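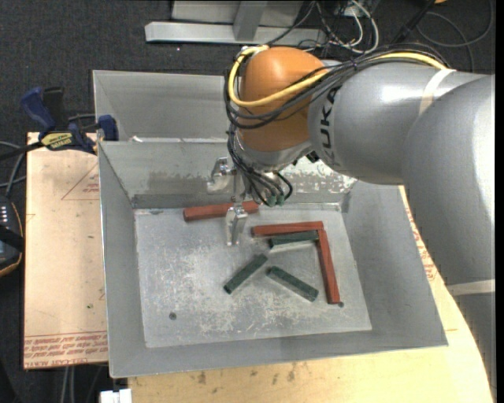
Section 4: Your first shift with the picking cell

I wrote this section after spending most of my own first month at Mandulska wishing somebody had written it for me. It's for the people on the bench, so if you've come looking for wiring diagrams or the programming side, you want sections 7 and 8 (Junhao Xiong looks after those, and he's very patient with questions).

The short version of what's changed: we used to take the red and green blocks out of the bin by hand, one after another, all day. The arm does the reaching and the lifting now. We fill the bins, check what comes out, sort out the muddles and decide when to stop. Your wrists will thank you. Your concentration may not, at least for the first week, and I'll come back to that at the end.

4.1 Before you start

You'll need your cell key, your badge and the green job folder from the Wakholm rack. Leave your lanyard, scarf and anything else dangly in your locker. I tuck my hair under a cap too.

1. Check the handover sheet. If the last shift has written anything in the "odd behaviour" box, go and read the log entry before you touch the key.

2. Walk round the whole cell, not just the side you work from. You're looking for cables lying where somebody will catch a foot, tools left on the bench, and anyone still inside the marked area.

3. Check the clamp at the corner by the bins. Give it a firm push with your palm. If it shifts, tighten it and then do the bin position check in 4.3, even if everything looks fine to you.

4. Look at the yellow cable and the black bundle up at the wrist. They're meant to hang in easy curves. If anything looks pinched or rubbed, leave the cell off and ring Junhao.

5. Look at the two gripper fingers. Wipe them with a dry cloth if they're dusty. Please don't use the spray from the cleaning cupboard, it leaves a film and the blocks start sliding.

CAUTION: Steps 3 to 5 are done with the key in OFF and in your pocket. In your pocket, please! I've seen it left in the switch more than once, and once was me.

4.2 Loading the bin

This used to be the dull bit of the job and it's now the bit that needs a person most.

1. Take the blocks from the Pokon trays and lay them in the bin by hand. Don't tip the tray. Tipping is quicker for you, but they land on top of each other and you'll spend the time you saved standing there untangling them.

2. Let them lie at any angle you like. I spent days lining mine up in neat rows and Junhao very kindly told me I could stop. The arm copes with a block lying crooked. Two blocks butted up end to side, so they make a corner, are fine as well, though it can take a second go at those.

3. Keep blocks off the sloping walls. One that's leaning on the slope is the likeliest to be dropped.

4. Mix the colours freely. Red and green go in together unless the job card says otherwise.

5. Take your hands out, step back behind the line, and only then get your key out.

Note: The scratches on the bin floor are normal wear and don't bother anything. Don't polish them, paint them or line the bin with card. (Card was my idea. It lasted one morning.)

4.3 Bin position check

Do this at the start of every shift, and again if anybody has knocked the bench or moved the clamp.

1. Turn the key to SLOW and choose job 591 on the panel. This runs the arm to the corners of the bin without picking anything up.

2. Watch the tip of the nearer finger as it arrives at each corner, and press CONTINUE when it stops.

3. If it stops where the card in the job folder shows it should, press ACCEPT.

4. If it doesn't, press REJECT, turn the key to OFF and reseat the bin. Then start again from step 1.

5. If it fails 2 times running, stop there and call for help. Don't nudge the bin with the arm live. Not even a tiny bit.

4.4 Running

1. Turn the key to AUTO and choose job 821.

2. Stay and watch for the first 30 picks. I know it's tempting to wander off and do the paperwork, but nearly everything that's going to go wrong shows itself early.

3. Once you're happy, you can work at the checking table. Keep the cell where you can see it.

4. When the panel shows MISSED PICK, let it retry by itself. If it comes up again for the same block, press PAUSE, wait for the arm to park, turn the key to OFF, take the key out, and move the block by hand.

5. Write it in the log. One line will do: which colour, where in the bin, what you did.

WARNING: PAUSE is not OFF. A paused arm can move again as soon as someone presses CONTINUE. Never reach into the bin on PAUSE, however still it looks.

4.5 What your day feels like now

Sheena Laing, our shift lead, asked me to put something in about this because the supplier's handbook doesn't.

Watching is tiring in a different way from lifting. We swap between the cell and the checking table every hour, and that swap is part of the job, so please take it even when you're in the swing of things. If you're on your own and need a break, stop the cell. You don't have to ask.

You're also allowed to say it's wrong. Faulkner (the other site) ran theirs for a while with everybody assuming the panel knew best, and the log was nearly blank. Ours is full of scribbles, and most of the changes in 4.2 came out of them. If the arm sounds different to you, or hesitates somewhere it didn't yesterday, stop it and write that down in your own words.

There's a catch-up by the kettle at the start of each late shift, where we go through the log together. New starters are very welcome to bring grumbles.

Section last revised 14 Jul 2022. The next revision is due in October, so get your corrections to me or Sheena before then.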